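Courses > Service and Room Care > Handouts > Unit 4: The wooden table

Unit 4. The wooden table: looking, wiping, clearing, setting

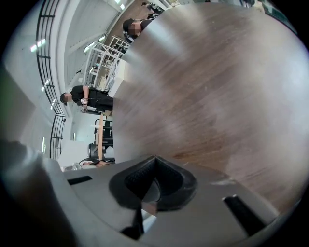 Prunska, 15 August 2021

Notes to the lecture of Lucienne Barbier, written out by Deividas Jaunzems for the students of the evening group. Please read them before the practical lesson. The parts marked "practice" we will do together in the room.

1. Why we begin with the surface

In Unit 3 we spoke about chairs and how the guests walk between them. Now we come to the table itself. Many students want to start at once with plates and glasses, and I understand this, but Mrs. Barbier asks that the first hour is only for the wood. A guest puts his hands on the table before he reads the menu. If his sleeve sticks a little, he will remember it longer than the soup.

Look at the wood in the picture. The grain goes in long diagonal streaks, warm brown and tan, and over one part of it lies a pale gray shine from the light. The shine is the thing we want to study. Where the light reflects, you can easily believe that the table is dusty, or you can miss a real mark under it. So the same table must be checked from two places at least.

Practice: stand at one side, bend until your eyes are a little higher than the tabletop, and look along it toward the light. Then go to the opposite side and do the same. Write down what you saw from each place. The two lists are usually different.

2. Words we need

Grain: the lines in the wood. We say "with the grain" when the hand moves along the lines and "across the grain" when it crosses them.

Sheen: a soft shine. It can come from the finish or only from the lamp or window. Move your head. If the shine moves too, it is light. If it stays in its place, it may be grease or old polish.

Ring: a round mark left by a glass or a cup. A white ring and a dark ring are treated differently, see part 5.

Edge: the border of the tabletop. On a rounded table the edge has no corner where you can start, so we must choose a starting point ourselves.

Finish: what was put on the wood to protect it, for example oil, wax or lacquer. You can not always tell the finish by looking. Ask the person who is responsible for the furniture.

3. Wiping a table with a rounded edge

On a rectangular table everybody finds some order without thinking. With a curved edge, people make circles in the middle and forget the outside, exactly where the arms of the guests rest. Mrs. Barbier teaches the following order.

First take away everything that stands on the table. Do not push the salt from one side to the other and wipe around it.

Brush the crumbs into your hand or onto a small tray, never onto the floor and never onto a chair.

Fold the cloth in four. It should be damp, so that when you press it no drop falls. Each time one side is dirty, turn to a clean side.

Begin at the place nearest to you and wipe the edge all the way around, walking with it. Take the upper surface and the side of the edge in one movement, with the thumb under the cloth.

Then wipe the middle in straight passes with the grain. Each pass should go a little over the one before. When the grain is diagonal to the place where you stand, move yourself and not the direction of the wiping.

Dry with a second cloth, again with the grain.

A student asked if the circles are really so bad. For a table which is only dusty, no. For a table with sugar or sauce, the circles spread the dirt in a thin layer, and you find it next morning when the sun is low.

4. Clearing while people are in the room

Rooms are seldom quiet when we work in them. Colleagues stand near the table and talk, somebody sits with his back to you, and behind them there can be a railing or a stair where other people come up. The worker must keep a little map in the head.

Some rules from the lecture:

Keep one side of the table as your side. You come and go from there, and the tray goes out the same way.

Do not reach over a person who is sitting. Walk around, or ask "May I?" and wait for the answer. Waiting is the part that we forget.

If there is a railing near the table, never put a tray, a cloth or a glass on top of it, also not for a second. This rule has no exceptions in our course. The same for the seat of a chair, and a dark chair especially, on which a dark cloth or a small knife can not be seen.

Small objects are cleared first and large ones after. It feels wrong, as the large plates make the table look full. But the small ones are those that fall, roll, or go away inside a napkin.

If you hold something in your hands when a colleague speaks to you, finish with the object and then speak. Put it on the tray or on the table, not in the apron pocket. Kaja Hunt kept a list of lost things in the Bite dining room during one December, and most of the teaspoons came back from pockets.

About clothes: dark top, dark trousers, and a cap if the kitchen asks it. On dark clothes the flour and the lint show strongly, so look at yourself also before you look at the table. Short sleeves are preferred for wiping. A long sleeve goes over the wet wood before the cloth has dried it.

5. Marks and what to do with them

White ring. Normally this is moisture in the finish. Dry the place, leave it open, and look again the next day. Often it becomes weaker by itself. Do not scrub.

Dark ring or dark spot. It may have gone into the wood. Report it and write the place of it on the table card. This is work for the furniture person, Apostolos Stamatopoulos in our building.

Sticky place. Warm water with a very small amount of mild soap, then clean water, then dry. Try first on a part which is not seen, for example near the underside of the edge.

Scratch with the grain. It is hard to see and usually can stay until the yearly care. Mark it on the card.

Scratch across the grain. The eye finds it quickly, even a short one. Mark it on the card, and check what stood on the table, because a cup with a rough foot will make the same scratch again.

Candle wax. Let it become hard, lift it with a plastic card held flat, and wipe the rest. No knife.

For polish we use the Drandia product only on tables where the card says so. If there is no card, there is no polish.

6. Setting the places on a curved table

Here students have the most trouble. On a straight side you measure from the corner. On a curve there is no corner, and if every plate is put by the eye, the last guest has always too little room.

Start with the chairs. Put them first, pushed in until the seat just comes under the edge, with equal spaces. Then each plate goes in the middle in front of its chair, one thumb joint in from the edge. The fork and the knife stand parallel to each other, and they do not follow the curve. The glass comes above the knife.

Sushil Pant showed us another way which he used at Pokham: he lays a string from the center of the table to the middle of each chair and sets the plate on this line. It is slow the first time but very exact, and for large tables we recommend it. Please bring 1 string per pair to the practice, long enough to reach from the center over the edge.

When the wood is left without a cloth, the grain gives a strong line to the eye. A fork which is nearly parallel to the grain but not quite will look crooked, even if it is correct to the plate. Trust the plate and the chair. Do not correct the fork to the wood.

7. Homework

Choose one wooden table, at home or at work. Draw its shape from above and show with arrows which way the grain goes. Mark where the light comes in the morning and in the evening.

Wipe it in the order from part 3 and write how many times you turned the cloth.

Write a table card for it: kind of finish (if you know), marks, scratches, date of last care. Half a page is enough.

The drawings are given to Mr. Jaunzems at the start of the next lesson. Who was absent from Unit 3 should also read the pages about chairs, as the setting practice needs both. Cloths will be in the room, but bring your own apron.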